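Archive Diary: December, Second Entry
Gimmont Sound Archive

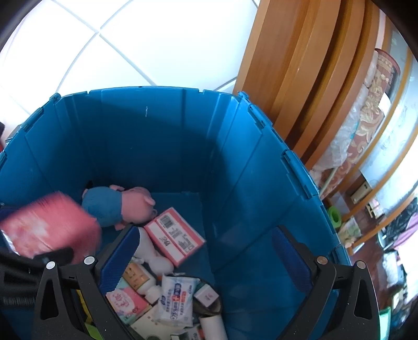
Photo: Gimmont Sound Archive

The listening room opened at 9:30 a.m. Work continued on the Vedau collection, which documents protest song and folk rock in the valley towns during the early 1970s. The collection holds 163 reels, of which 29 have now been transferred.

The morning was given to a concert recorded at the Čierny mill hall during the long strike. The tape box lists two sets, but the reel contains only the second – a slow opening ballad, four union songs and an extended electric piece that ends when the tape runs out. The speech between songs is faint. It has been left without noise reduction in the master file.

In the afternoon the staff reviewed a disc issued by Eltell, a small label that pressed 400 copies of its first album and 200 of its second. The sleeve notes give a recording date that does not agree with the studio ledger. Both dates have been entered in the catalog, with the ledger marked as the preferred source.

A request to use the strike recording in a radio program was received at 3 p.m. The rights in two of the songs are unclear, and the reply has been held over. The next reel is marked "Vedau, rehearsal" and carries no track list.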